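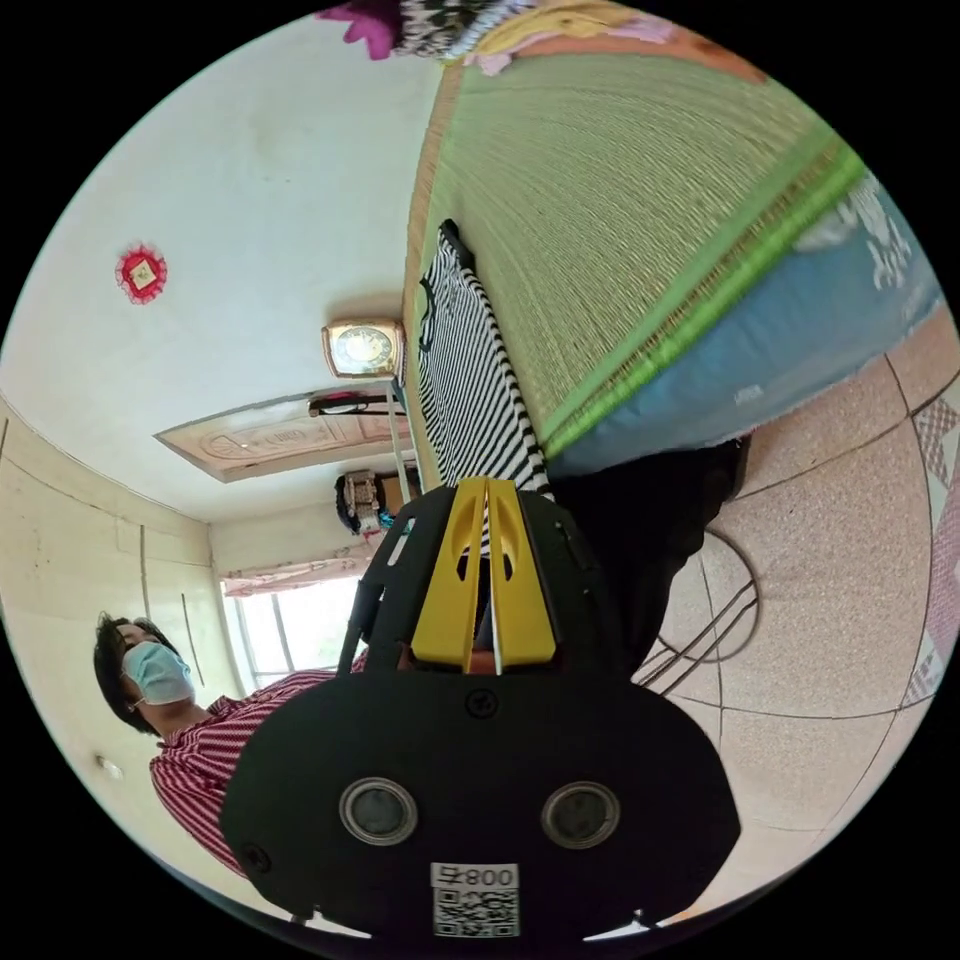 돗자리를 살까 말까 세 달을 고민했다

여름이 다 끝나가는데 이제야 여름 살림 얘기를 씁니다. 작년까지는 침대에 얇은 패드 하나 깔고 버텼거든요. 그런데 올해 칠월에 새벽마다 등이 축축해서 깨는 거예요. 선풍기를 틀면 목이 아프고, 에어컨을 켜고 자면 다음 날 코가 꽉 막히고 (저만 이런가요?). 그러다 어릴 때 할머니 댁 마루에서 자던 생각이 났어요. 바닥에 돗자리 한 장 깔고 배만 덮고 자면 그렇게 시원할 수가 없었는데!

그래서 검색을 시작했는데 종류가 왜 이렇게 많은지. 대자리, 왕골, 골풀, 종이로 짠 것까지 있더라고요. 처음에는 대자리로 거의 마음을 정했다가 친구네서 한번 누워 보고 바로 접었어요. 차갑긴 한데 머리카락이 자꾸 끼어요. 저처럼 머리 긴 사람은 뒤척일 때마다 아야, 아야 하게 됩니다.

결국 골풀 쪽으로 기울어서 마라스(Marras)라는 가게랑 질리코(Jillico) 두 군데를 놓고 또 며칠을 끌었어요. 질리코는 후기가 334개나 되길래 밤에 누워서 거의 다 읽었네요. 읽다 보니 다들 냄새 얘기를 해요. 풀 냄새가 좋다는 사람 반, 머리 아프다는 사람 반. 저는 좋다는 쪽이라 걱정 없이 주문했고요.

베트남에서 온 직장 동료 푹 크엉(Phúc Khương) 씨한테 이 얘기를 했더니 자기는 어릴 때부터 골풀 자리에서 잤다면서, 새 자리는 쓰기 전에 물기 꼭 짠 수건으로 결 따라 닦고 그늘에 말리라고 알려 줬어요. 결 반대로 문지르면 보풀이 일어난대요. 저는 이미 한쪽 귀퉁이를 벅벅 문지른 뒤였습니다...

촘촘하게 짠 연두색 골에 초록색 천 테두리가 둘린 이런 자리를 보면 저는 벌써 눕고 싶어져요.

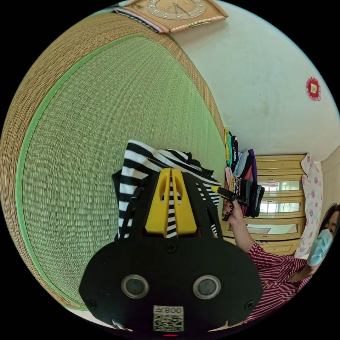
한 달 써 보니

일단 등은 확실히 덜 축축해요. 맨살에 닿으면 까슬한데 저는 그 느낌이 좋고, 남편은 팔에 자국 남는다고 싫어해서 자기 쪽에만 얇은 이불을 깔고 잡니다. 그럴 거면 왜 같이 골랐는지 모르겠어요.

귀찮은 건 관리예요. 비 오는 날이 이어지면 아무래도 눅눅해져서 아침마다 벽에 세워 두는데, 이게 은근히 자리를 차지해요. 한번은 세워 둔 걸 깜빡하고 문을 열다가 와르르 넘어져서 물컵까지 쏟았고요. 과자도 이제 그 위에서는 안 먹어요. 부스러기가 골 사이에 들어가면 청소기로도 잘 안 나오더라고요.

구월 지나 시월쯤 되면 걷어서 넣어야 할 텐데, 접으면 꺾인 데가 갈라진다고 해서 돌돌 말아 면 보자기로 싸 둘 생각이에요. 옷장 위에 들어갈지는 아직 안 재 봤어요. 혹시 골풀 자리 보관해 보신 분, 신문지를 같이 넣고 마는 게 나은지 댓글로 좀 알려 주세요!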